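Gestión y comercialización inmobiliaria
Unidad 4. La visita y la oferta
Apuntes de clase. Profesora: Nayeli Manríquez

4.1 Antes de la visita

El agente debe tener en la carpeta la nota simple, el último recibo de la comunidad, el certificado energético y el plano con superficies útiles. Si falta la nota simple no se enseña el piso. En el caso Ventura (lo vimos en la unidad 3) la oficina enseñó una vivienda con una carga sin cancelar y la operación se retrasó 90 días.

Hay que distinguir siempre:
Superficie útil: la que se pisa, sin muros.
Superficie construida: incluye muros y tabiques.
Superficie construida con comunes: añade la parte proporcional de portal, escalera y cuartos de instalaciones.

En el anuncio se indica cuál de las tres se usa. Mezclarlas es el error más frecuente en los ejercicios.

4.2 Mobiliario y enseres

Lo que no está fijado a la vivienda no entra en la venta salvo pacto. Mesas, plantas, vajilla y lámparas de pie se relacionan en un anexo firmado por ambas partes. Los armarios empotrados y la caldera se entienden incluidos.
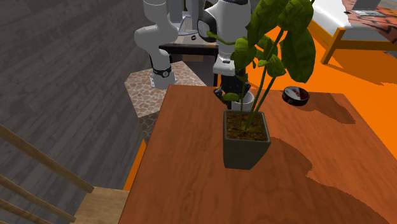 Mesa de color marrón rojizo, en las dos imágenes.

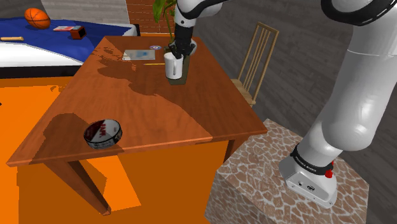 Flurncombe, 6/11/21

4.3 La oferta

La oferta se presenta por escrito y contiene precio, forma de pago, plazo de validez y condiciones. La más habitual es la obtención de hipoteca. El agente la traslada al vendedor aunque le parezca baja.

Caso para comentar: Crescencio Sandoval vende un piso en la promoción Plamley. Ginette MacDonald ofrece el precio pedido, condicionado a la hipoteca. Dulce Manríquez ofrece algo menos, al contado y sin condiciones. Redactar la carta con la que se comunican las dos ofertas al vendedor, sin recomendar ninguna.

4.4 Arras

Leer el artículo 1454 del Código Civil. Si el comprador desiste, pierde lo entregado; si desiste el vendedor, lo devuelve doblado. El contrato debe decir expresamente que las arras son penitenciales.

Entrega del ejercicio: aula 451, a Emmanuel Ndung'u.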